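## 7. Running the kitchen demonstration on an open day

This section covers the Stoto kitchen demonstration as given to visitors at the Lindsay site. It assumes the software has been installed and the arm profile loaded as set out in section 2.
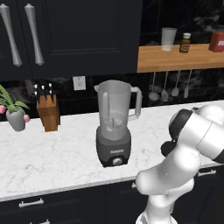

The demonstration runs entirely in simulation. Visitors watch it on the large display, and one visitor at a time may take the hand controller. Two people are needed: a presenter, who talks to the group, and an operator, who stays at the workstation throughout.

### 7.1 Before visitors arrive

1. Switch on the workstation and the large display. Log in with the open day account, which has no access to saved project work.
2. Start Stoto and choose **Kitchen** from the scene list.
3. Wait until the status bar shows **Ready**. The first load of the day takes longer than later ones.
4. Check that the arm, the blender and the knife block all appear on the worktop. If anything is missing, close the scene and load it again.
5. Set **Arm speed** to 70 per cent.
6. Open **View** and turn off **Joint labels**. They can be turned on again if someone asks about the joints.
7. Press **Save start position**. You will return to this position between groups.

**Note:** Changing the lighting setting after step 7 clears the saved start position. Set the lighting first.

### 7.2 Giving the demonstration

1. Tell the group that they are looking at a computer model. Some visitors will expect an arm in the room.
2. Press **Run** to play the approach routine. The arm moves towards the blender and stops short of it.
3. Press **Pause** and explain that the next move can be made in more than one way. Ask the group which side they would approach from.
4. Press **Resume** to finish the routine.
5. Press **Return to start**. Wait for the arm to stop moving before you go on.
6. Select **Manual** and pass the hand controller to the first visitor.
7. Allow each visitor 200 seconds. The timer is in the top bar and sounds a tone at the end.
8. When the last visitor has finished, select **Automatic** and press **Return to start** again.

**Caution:** Do not switch from Manual to Automatic while a visitor is holding the controller. The controller vibrates when the mode changes and has been dropped more than once.

**Note:** The knife block is a fixed object in this scene. The knives cannot be drawn from it in either mode, and the arm will stop if it touches the block. Press **Clear contact** to continue.

### 7.3 If something goes wrong

**The arm stops part way and the status bar turns amber.** It has reached a joint limit. Press **Return to start**. If the message comes back, reload the scene.

**The blender has been knocked over.** Use **Reset objects**. This puts the loose items back and leaves the arm where it is.

**The picture on the large display is jerky.** Set **Reflections** to Low. The polished stone takes a good deal of drawing.

**The controller does not respond.** Check that Manual is selected, then unplug the controller and plug it in again. The spare is in the Ravau case under the desk.

### 7.4 Closing down

1. Choose **Session**, then **End and discard**. Visitor runs are not kept.
2. Close Stoto before shutting down the workstation.
3. Wipe the controller and put it back on its stand.
4. Write any faults in the demonstration log, with the time and the message shown.

Questions about this section should go to Rhona Guthrie at Mosivex. The routine changed in February, so printed copies older than that should be thrown away.

Section last revised 4 July 2026.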